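Home Products Software Support Contact

Hastex Track 3
August 11, 2021, by Lotte Meijer

Hastex Track turns handheld gripper recordings into arm trajectories. It reads the marker plates on both grippers, solves their poses in a shared table frame and writes out a time-stamped path for each hand, along with the jaw opening.

Version 3 handles clear objects better. The old segmenter lost the rim of a transparent container as soon as a bag or a hand came near it – the new one keeps the outline and marks doubtful pixels as unknown. We tuned it on 1182 recordings and kept 91 back for testing.
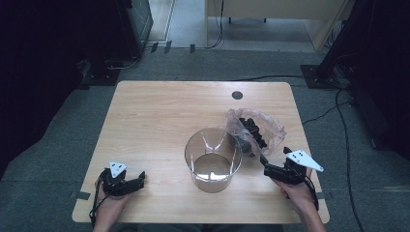

Two handheld grippers with marker plates, a clear container and a bag of small black pieces.

Paths can be checked against the joint limits of your arm before export. Segments that cannot be reached are flagged in the timeline and can be trimmed or re-solved with a different base position. Batch mode takes up to 1000 recordings per job.

Runs on Linux. Existing Track 2 projects open without conversion, but table calibration must be repeated. A planner plug-in for Indura is due in November. For licences, write to Thijs Verschueren at the sales desk.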